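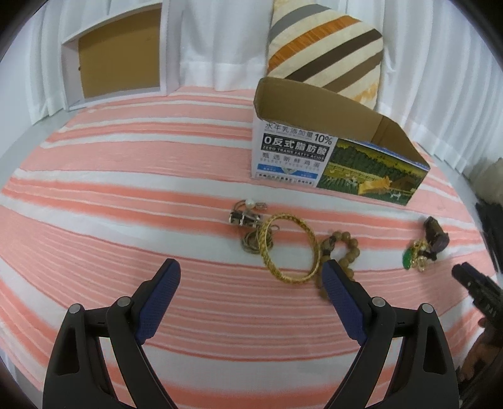 Griveo replacement pads, set of 2

Dark blue textured pads for the Griveo hand-held gripper. Please change both pads at the same time – a new pad and an old one do not close evenly.

Open the jaws fully and pull the old pads off. Clean the seat with a dry cloth, press the new pad in until it clicks, then close the jaws slowly 6 times. If the tips do not meet, look at the pivots for thread or hair before you adjust anything.

Thin things like cord and bracelets show a worn pad first. Our workshop in Lasthorpe changes pads after around 3,134 grips. Part no. 348. Questions on fitting: Lihua Zhong.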